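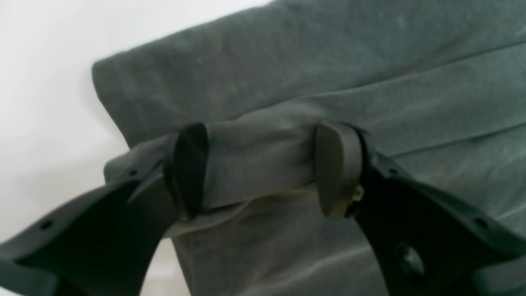

The wrist view with both pads closed on a fold of the dark gray-green cloth.

Unexpected release during folding trials: what we found and what we changed

In March the folding cell at Dallthorpe began to let go of garments partway through the lift. The gripper would close, the controller would report a secure hold, and the arm would rise with nothing between the fingers. I am responsible for the cell and for the procedures that govern it, and several readers who operate similar equipment have asked for an account. The internal report is longer and contains the full logs. The present post covers the portions that may be useful to others.

The fault was first noted on a Sunday, when Aparecida Pacheco was running an unattended batch of 388 pick attempts on thick, brushed fabrics. She stopped the batch after 12 false holds and entered them in the log. Thin fabrics had given no trouble in the preceding weeks, and the natural first assumption was that the pads had worn. They were replaced. The false holds continued at the same rate.

The cell uses a Sunetti controller, which decides that an object is held by comparing motor current with a fixed threshold. Finger position is recorded but was not part of the decision. When the fingers close on a soft, bulky fold, the current climbs early as the cloth compresses, then falls as the layers settle against one another. Our threshold had been set on thin woven samples. On the thick cloth, the early rise crossed it well before the grip was complete. The controller declared success, reduced the closing force to its holding value, and began the lift. The outer layer slid over the inner one and the fold came out.

A dropped shirt is a minor loss. The second part of the incident concerned us more. After a release, the recovery routine returned the arm to the table and repeated the pick without checking whether the guard door had been opened in the meantime. On one occasion Ms. Pacheco had opened the door to straighten the cloth, and the arm moved 40 millimeters before the door interlock halted it. She was not touched. The interlock did its work, but the motion command should never have been issued. I had approved that routine myself, and the review I gave it was not adequate.

We have made the following changes.

The hold decision now requires both current and finger position to remain steady for the full settling period. The lift does not begin until that period has ended.

Force stays at the closing value for the first part of the lift — the small increase in motor temperature is acceptable for our duty cycle.

Automatic retry has been removed. After a failed pick the arm parks, and an operator must press reset from outside the guard.

The Delić relay in the door circuit was tested and found sound. It was replaced regardless, and the old unit has been kept for inspection.

Batches on new fabrics are limited to 2 trays until the settling behavior has been measured for that material.

One question remains open. On the Fukard test cloth, which has a longer nap than our other samples, finger position continues to creep after the current has leveled off, and the new check sometimes rejects a grip that would have held. We have left the limits strict for now. The cost is a slower batch, and Ms. Pacheco is collecting position traces so that the settling period can be set separately for each fabric.

Operators using the older recovery routine should disable automatic retry before their next run. The setting is on the second page of the motion menu, and the controller must be restarted before it takes effect.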